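Support > Demonstration Capture > Hand-held grippers > Closed tickets

Ticket: Opening width reads wrong partway through a demonstration
Product: Hastitz hand-held gripper, Skirnitz recorder
Opened by: Chiyo Kudo
Assigned to: Ryota Hirano
Status: Closed
Priority: Normal

Reported problem

We are recording demonstrations for the Kullholm task set. The operator closes the gripper on a folded cloth, lifts it, carries it and opens over the target. The recorder saves the view from the gripper camera and the opening width.

Starting this morning the width goes bad partway through a take. It reads correctly at the start, then jumps to 91 mm and stays there until the recorder is restarted. 91 is the full open value. The camera view is fine the whole time and shows the fingers closing normally.

On replay the arm reaches the right place and never closes. I have 40 takes from this morning and don't know how many are usable.

Already tried: restarted the recorder, charged the battery, swapped the USB cable. No change. Firmware was updated last in May.

Reply - Ryota Hirano, 10:20

Thanks. A few things to check before we look at hardware.

1. Is the width stuck at exactly 91, or does it move by a small amount?
2. Does it happen if you open and close the gripper by hand with nothing between the pads and don't move your wrist?
3. Which calibration profile is loaded? It is on the second line of the recorder's start screen.

Please also attach the log from one bad take and one good one.

Reply - Chiyo Kudo, 10:55

1. Exactly 91. Flat line.
2. No. I opened and closed it for several minutes holding it still and got no fault. Then I did the carry motion with nothing in the pads and it failed on the second try.
3. Profile says Hirose, default.

Logs attached. Good one is take 6, bad one is take 11.

Reply - Ryota Hirano, 11:30

The profile is correct. In take 11 the encoder stops sending in the middle of the carry, right when the wrist rolls over. The recorder then fills in the full open value. It should be writing a gap there, and I have filed that separately with the Skirnitz side.

A dropout that comes with wrist motion and not with finger motion usually means the encoder lead. It has a small plug under the housing. Please do this:

- Power off and take the battery out.
- Remove the housing cover. Leave the finger bolts alone or you will have to redo the pad alignment.
- Unplug the encoder lead and look at the pins.
- Push it back in until the latch clicks. Check that the lead has some slack and isn't pulled tight over the edge of the bracket.
- Refit the cover and run zero calibration, fully closed and then fully open.

After that send me a view from the gripper camera with the fingers open. I want to see that both pads are in view before you start recording again.

Reply - Chiyo Kudo, 13:45

Done. The latch was not engaged. The plug was sitting in the socket but came out with almost no pull. Pins look straight. The lead was also tight over the bracket, so I moved it to the inner channel, and it has slack now.

Zero calibration passed on the first run. Closed reads 0, open reads 91. I shook it and rolled it both ways and the line stayed clean.

View after refitting, taken out in the main room with the foam pad in front: 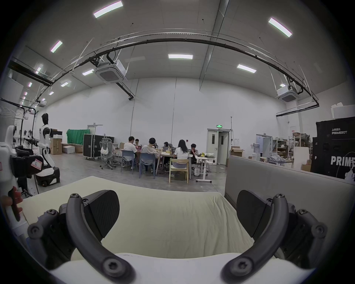 Gripper camera view, fingers open, cover refitted.

Reply - Ryota Hirano, 14:10

Good. Both pads are visible with the gap open between them, and that's what I needed. The curved housing shows at the very bottom, which is normal for this mount.

Now record 2 test takes with the full carry motion and replay both on the arm. If the width plot has no flat section at 91 during the carry, you can go back to the task set.

For the morning takes, run the width check in the recorder's review tab. It flags any take where the value sits at full open while the camera view is moving. Discard the flagged ones. Don't try to patch the width by hand from the video - the close timing ends up late and the policy learns to drag the cloth.

Reply - Chiyo Kudo, 15:25

Both test takes are clean. The arm closed on the cloth and released over the target in both replays.

Review tab is still running on the morning takes. I'll re-record whatever it flags. OK to close from my side.

Closing note - Ryota Hirano

Cause: encoder lead not latched, lead routed too tight over the bracket.
Fix: reseated plug, rerouted lead through inner channel, zero calibration.
Open item: recorder writes full open on encoder loss, tracked in a separate ticket.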